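Two-Arm Bench FAQ - setup and upkeep for the Plemesberg cell

I get the same handful of emails about our two-arm cell, so I've put my answers in one place. Last edited 17th June.

How often do you change the red fingertips?

I swap them at 1,290 cycles, all four together, even if only one looks tired. I used to do one at a time and the grip came out lopsided - never again!

Do I need a fancy table?

Nope. Ours is a plain white one, scuffed all over, with a long thin line running across it that I've stopped noticing. What you do need is a table that doesn't wobble.

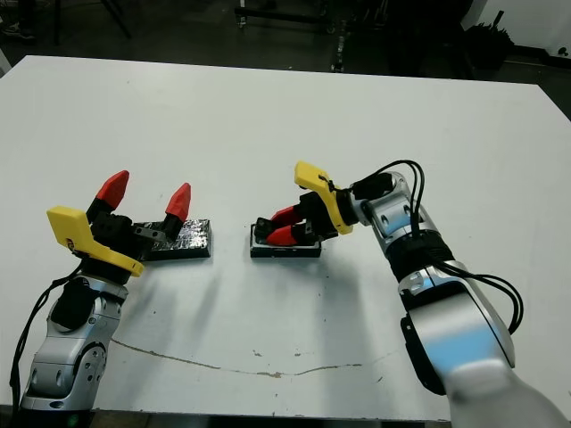
Bolt it down or weigh down the legs, then run your zero check again. If you move the table even a little, your taught points are off, and you'll spend the afternoon chasing them like I did.

What are the yellow brackets?

They're 3D printed, one at each wrist. Print them solid and go easy on the screws (I've cracked a couple by leaning on the driver). I keep the print file under the name Kudodum if you're digging through our share.

Where should I park the arms before I teach a new part?

One on each side, grippers up off the table, with the part in the middle where both can get to it.

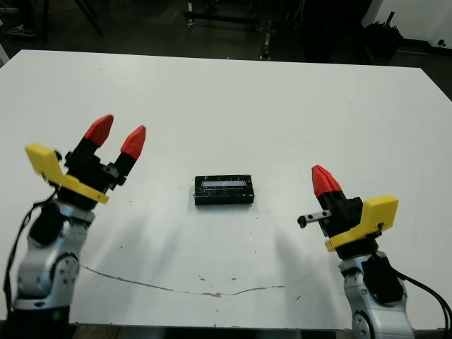
Both arms clear of the table, small black box in the center.

I save that pose as number 167 in our list. Call yours whatever you like, just keep it away from the numbers you use for picking.

How do you handle the cables?

Leave more slack at the wrist than looks tidy. Mine loop up and over, and I turn each wrist by hand through its full travel before I power up.

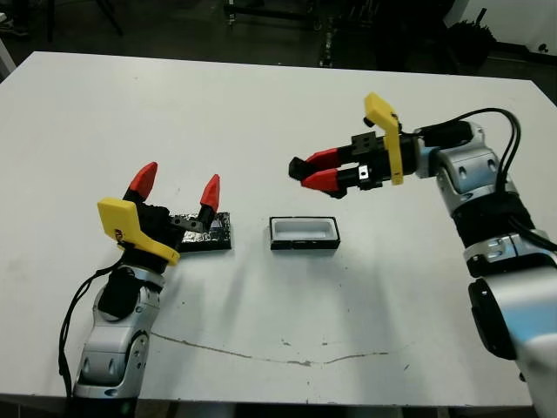 If a cable goes tight at any point in that turn, undo the tie closest to the wrist and start over. Check the ties again after 135 hours, because new ones do creep a bit.

Error 524 keeps coming back. Help?

On our controller it's nearly always the gripper plug. Power down, reseat it, try again.

Recent posts
Moving the Gekircombe cell without losing your zero
Printing brackets that last
Ó Súilleabháin bench: first month notes
Which cable ties I buy now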